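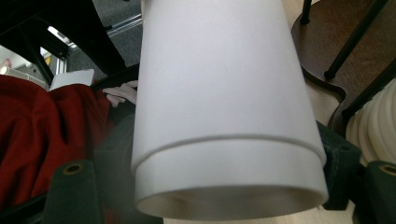 Everyday Objects, Unit 4: Rims, Collars and Ridges
Instructor: Judite Henriques

Welcome to my favorite unit! We spend it on the plainest things in the house — cups, tubs, tubes, lids — and on the small bits of shape that make them work.

Some words you'll need

Rim: the edge around the opening. On a paper cup it is usually rolled, so it is kinder to your lip and the cup holds its round shape when you squeeze it.

Collar: a short section next to the rim, a little wider or narrower than the body. Collars often give a lid something to sit on.

Ridge or band: a raised line running around the wall. It can stiffen a thin wall, stop one cup from jamming inside another, or mark the spot where a part should end. Run a fingernail down the side of any plastic tub and you'll probably find one you never noticed (I found two on my yogurt tub this morning and was late for the bus).

Taper: the slope of the wall. Paper cups are narrower at the foot than at the mouth, which lets them stack.

Looking at a cup on a table

Set your cup upright at arm's length. The opening is a circle, but you'll see an oval, and the oval gets thinner as your eye drops toward the level of the rim. Draw it three times from three heights before you worry about shading. White on a pale tabletop is harder than it sounds, so let the inside of the cup help you. Its tone changes a lot with the light!
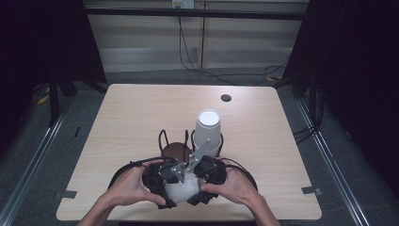 Fig. 2. White paper cup, upright, on a light wood-grain table.

For next time

Bring 5 containers from home, at least one paper and one plastic. Rinse them, please. Label each part you can name and put a question mark beside the ones you can't. Zewditu Wolde will be in Room 221 during the lunch break with the calipers and spare tracing paper.

If your container has a shape that fits none of the words above, bring it anyway. We'll argue about it.

Last updated: December
Pikgate Evening Courses — Questions? Ask at the Hekley front desk — Back to top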